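Fendlow: a gripper arm built on the spare bench
Project report, second year robotics option
Sioned Landeg

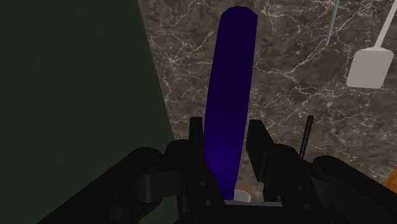

So the plan was simple enough when I wrote it on the back of my proposal form. Build a small two-finger gripper arm in the shared workshop, get it working in simulation first, and only then let it anywhere near real objects. I called it Fendlow, after the street the workshop is on, and the name stuck before the arm had any motors in it.

The simulation side took up most of the autumn. I used a ready-made kitchen as the practice world because I wanted a background with lots going on in it. A plain grey room makes everything look easy! With veined marble on the wall and a spatula hanging up in view, the colour-matching code had to work a bit harder, and I found out quickly how bad my first version was. It kept deciding that bits of the stone were the target. I moved to a dark violet stick shape as the thing to line up on (a rounded cylinder, more or less) and that helped a lot, although the top end is so dark that it still got muddled with other dark areas when I turned the lights down.

Lining up on something tall and thin is a funny problem. Left and right are easy to judge from between the fingers, but depth is horrible. My early runs would get the stick nicely centred and then close on air, because the arm had stopped short. I spent ages blaming the finger pads. It was the approach distance, which I had typed in as a fixed number and then forgotten about — a very silly evening, that one.

In total I logged 463 practice grasps in the simulator before December. I've put the full table in the appendix, but please don't judge me on the first page of it. The ones I learned most from were the runs where the stick leaned a little. If the stick was dead upright the code was happy, and if it tipped even slightly one finger got there first and nudged it over. In the end I made the closing slower and let the wrist turn a touch to match the lean. It's not clever but it works much better than what I had.

Then the real build. The workshop had a box of old Vilex servos that members are allowed to use as long as you write it in the book, so that was the motors sorted. The fingers I printed at home, 16 hours for the pair including the one that came off the bed and had to be done again. My housemate was very patient about the noise. The controller board is a Rai, second-hand, and I had a proper fight with it over the power supply. It would reset every time both fingers moved together. A bigger capacitor fixed it and I still couldn't tell you exactly why the smaller one wasn't enough, so I've listed that under things to read up on.

For the software I carried on with Lulia, the same little control program I'd used in simulation. I was hoping I could just swap the pretend arm for the real one and press go. Well, no. The real joints have slack in them and the simulated ones don't, and the first thing the arm did on the bench was swing past its mark and give the vice a good knock. After that I set a much lower speed limit and kept my hand on the off switch.

By the end of term the real arm could pick up a length of broom handle from a stand and put it back again. On the final test day I gave it 18 tries and it managed most of them. The misses were mainly down to the left finger, which has a worn gear and sags when it gets warm. I'd like to replace that gear before anything else.

What would I change? I'd measure the slack in the joints right at the start and put it into the simulation, instead of being surprised by it on the bench. I'd also make 2 sets of finger pads, one soft and one firm, and test them properly against each other (I only ever tried the firm ones, so I can't say much about grip in this report).

The wiring diagram and the parts list are in the appendix after the grasp table. The arm is staying on the spare bench over the holidays with its power lead unplugged, so if anyone from the course wants a look, send me a message and I'll come down and switch it on for you.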